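Notebook, sourdough starter trials, continued

Okay, so the rye starter finally has a name (Nellus, don't ask) and it is way livelier than the white one. Fed both at breakfast, same jar size, same tap water left out overnight.

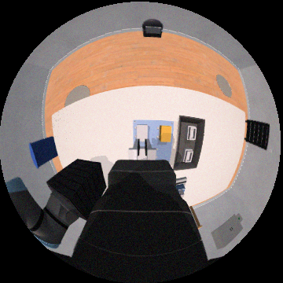 Purkdale, January

Kitchen's cold again, so I moved both jars up on top of the fridge. Nellus had doubled by lunch! The white one had a few sad bubbles and smelled like nail polish, which I'm told means hungry. Gave it a second feed and went and did the dishes. 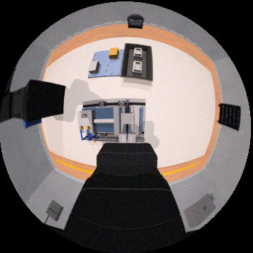
Wilson Londoño

Mixed the test dough at 2 with 1000 g of flour, the Gurport mill stuff, half of it whole wheat. It drinks a lot more water than the old bag did, so I kept splashing more in and lost track (write it down next time, Wilson). Salt went in late. Four folds, 15 minutes between them, and by the last one it was holding its shape pretty nicely. 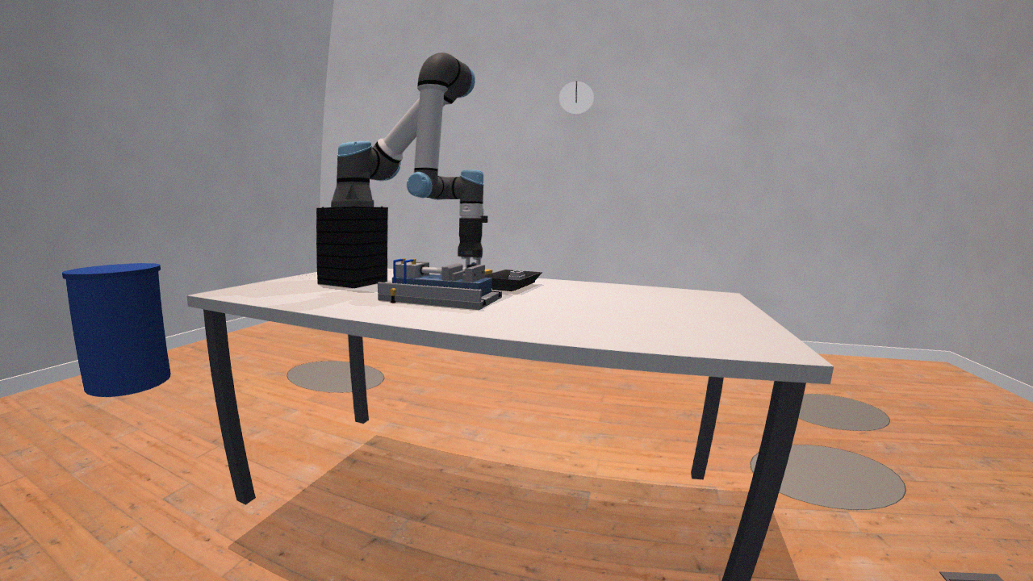

White table, long side toward the lower right.

Split it in two, one half into the Tamura tin and the other into a floured bowl. The tin loaf came out with a great crust but a gummy stripe along the bottom – I think I cut it too soon, it smelled so good. Bowl loaf spread out like a pancake. Still tasty with butter.

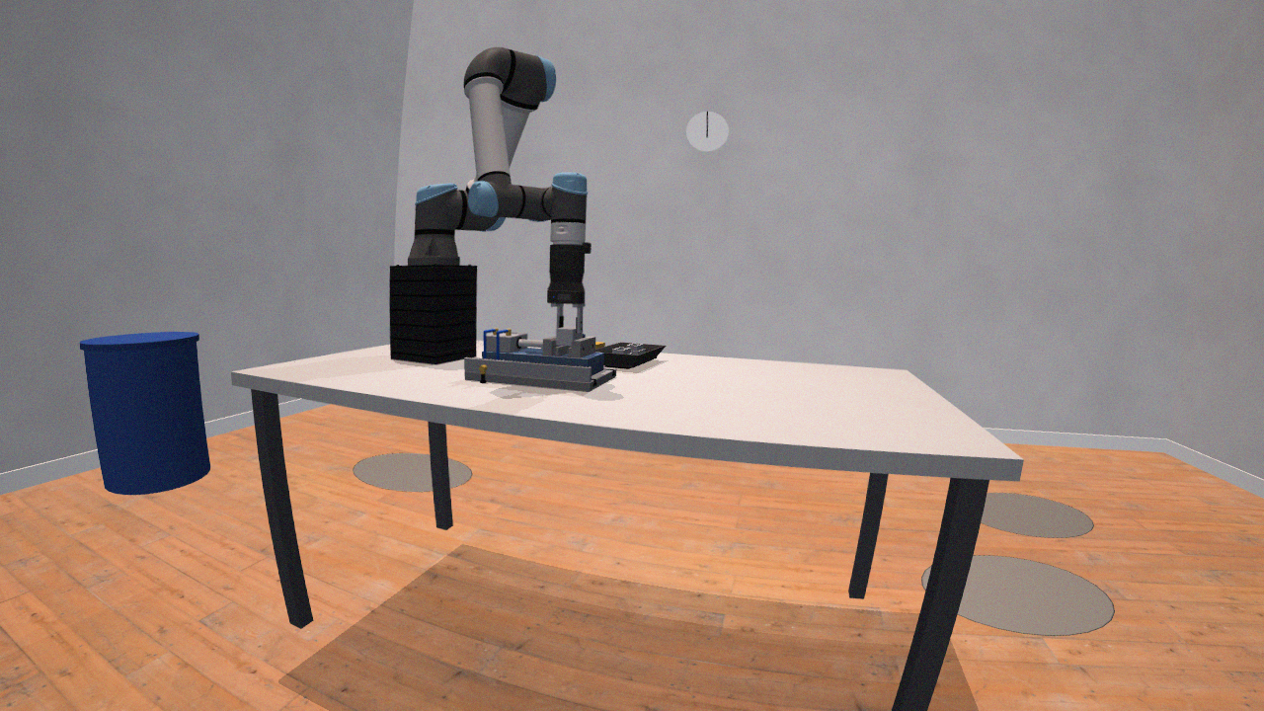
Can I use the starter straight from the fridge?
Feed it once and let it get bubbly on the counter first, then use it.

Leftover starter went into crackers, almost 361 g of it. Too much rosemary. Buy more rye before the next bake.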